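From: Lorraine Katene
To: jerkdale-sourdough list
Date: Sat 31 August
Subject: Re: [jerkdale-bakers] rye starter gone pink??

Ngaio, typing this between loads so excuse the mess.

Ngaio Ruddock wrote:
> Hi all, I've had the Eglītis rye starter going since June, the one we
> all got a spoonful of at the swap. Fed it every morning, fine. Went to
> my sister's, left it in the fridge, came back after 17 days and there is
> a pinkish streak down one side of the jar and a layer of gray liquid on
> top. Smells sharp, a bit like nail polish. Can I scrape the pink off and
> keep going? I'd hate to lose it. Also my last two loaves were gummy in
> the middle, if anyone has thoughts on that.
> Ngaio

Pink = bin it. Sorry. Same for orange. Don't scrape, don't taste, don't save the bottom inch "just in case". Whole lot in a bag, tie it, outside trash. Then the jar and the lid and the spoon through the hottest wash you've got. If the lid has one of those rubber rings throw the ring out, they're pennies.

The gray liquid on its own wouldn't bother me. That's hooch, it means hungry. Nail polish smell, also hungry. I've had both plenty of times and poured the liquid off and fed it twice and it came right. But the color is a different matter and I wouldn't argue with it.

You haven't lost the Eglītis line anyway. I dried a batch in June, spread thin on parchment and left on the rack till it snapped, then crumbled into an envelope. Can drop some at yours or leave it in the box by the hall door, say which. To wake it up: spoonful of flakes, spoonful of warm water, leave it till it's soft, then a spoonful of rye. Feed daily. Looks dead for the first few days and then it goes. Don't panic and start adding raisins.

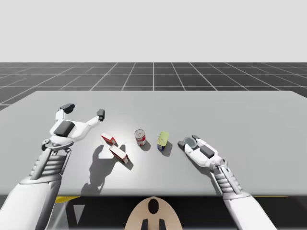
How long can a rye starter sit in the fridge between feeds?

A week is comfortable if it was fed right before it went in. Two if it's kept stiff, more flour than water so it holds a spoon up. Past that I'd get somebody to feed it or put half in the freezer.

Now the gummy middle. Three things I'd look at, in order.

Cutting too early. Rye has to sit. Overnight wrapped in a dish towel, and a full day is better for the dense ones. I know the smell is terrible to resist but if you slice it warm you get glue on the knife every time, doesn't matter how well it baked.

Oven. My old one ran cold and I blamed the flour for a whole winter. Get a cheap oven thermometer and hang it in the middle. I start at 400 with the tin on the low shelf and take the loaf out of the tin for the last 10 minutes so the sides dry out. If yours is browning on top and wet inside cover it with foil and give it longer.

Starter was weak. Which it probably was, by the sound of it. A tired rye starter gives you a sour loaf that never sets up. Wait till the new one doubles reliably before you bake anything you care about. Pancakes in the meantime.

Flour — are you still on the Drovosel? The last sack I had was milled much coarser then the one before and it drank a lot more water. I went back to Atden medium and the crumb is better, though it's duller in flavor. Might do half and half. If anybody on the list has a Drovosel sack with 3169 stamped on the seam tell me how it's behaving, that's the one I had trouble with. Could just be me.

Seeds — somebody asked last week about caraway, I lost the message. I toast mine in a dry pan and put them in the soaker with the cracked rye, not in the dough. Softer and they dont get stuck in your teeth.

Also whoever has my long narrow tin with the dented corner, no hurry, but I would like it back before the next swap.

Timer's going. Let me know about the flakes.

Lorraine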